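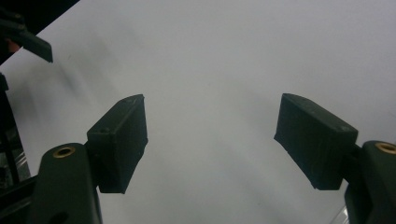
Packing Prep Team, Vedby site / How We Do It

So you've got a shift with the hand-held grippers and you want to know how to start. Easy! Hold them over the pale work surface with nothing between the pads and open them up all the way. Now close slowly, then open again. Do that for 2 or 3 minutes until your hands quit fighting it (mine took longer, my thumbs were toast).

Next, go in low over the white paper and stop before you touch it. Paper slides if you rush.

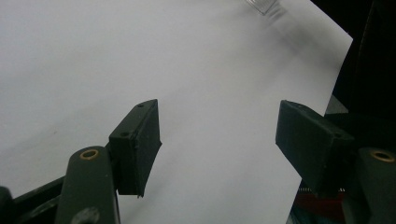 Hakim Halim wrote back to ask if we all get swapped out once the arms at Stanau learn this stuff. Fair question! So far my cutting and folding hours went down and my teaching hours went up, and I got a new line on my time sheet. Put yours under "gripper" and log it before you clock out.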